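Planusus Forum > Simulation and offline testing > Clearance rules before moving from sim to the real cell

Fillero
19 May, 2021
We are writing house rules for pick and place and I'd like opinions before they get signed off. My draft says a task must pass 245 runs in simulation before anyone tries it on the bench, and the fingers must keep at least 10 mm from any fixed part except during the grasp itself. Is that sensible, or too strict?

Hako
10 mm is fine for travel moves. For reaching into anything with an open front it won't work, you'll never get the part out. We have two figures, one for travel and one for the last bit of the approach, which is 6 mm at a crawl.

Salazar
I don't agree with two figures. People forget which one applies. We had one clearance for everything until March and had no trouble with it.

Hako
Depends what you pick from. If your bins are wide, lucky you.

Fillero
Ours are not wide. What about the run count?

Salazar
245 runs of the same layout tells you very little. Move the fixtures a bit between runs and write down by how much. I'd take 154 varied runs over your 245.

Hako
Agree with Salazar on that one. Also say in the rules which views get saved. A pass/fail log is no use when you want to know how near the finger was to a post. We save views with the fingertip and the nearest fixture both showing, and whoever signs the run off has to open them.

Two from our current job, turquoise fixture on a white table, black finger at the bottom of both: 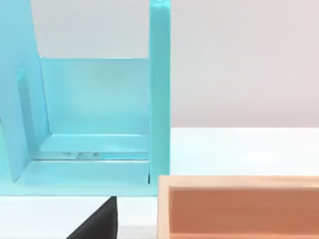
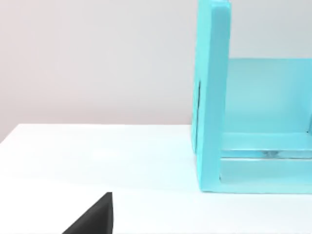

For the rules themselves I'd write the clearance as a number measured from the model and use the saved views only as a check. You can't judge a gap by eye from one angle - we tried and argued over it for a week.

Salazar
Fair enough on measuring. I still want one figure.

Fillero
Thanks both. I'll change the run count to 154 with varied layouts and add a line about saved views. Leaving the clearance open for now, as I can see both sides. Does anyone set a speed limit for the sim runs as well, or only on the bench?

Hako
Both, same limit. Otherwise the sim result doesn't mean much.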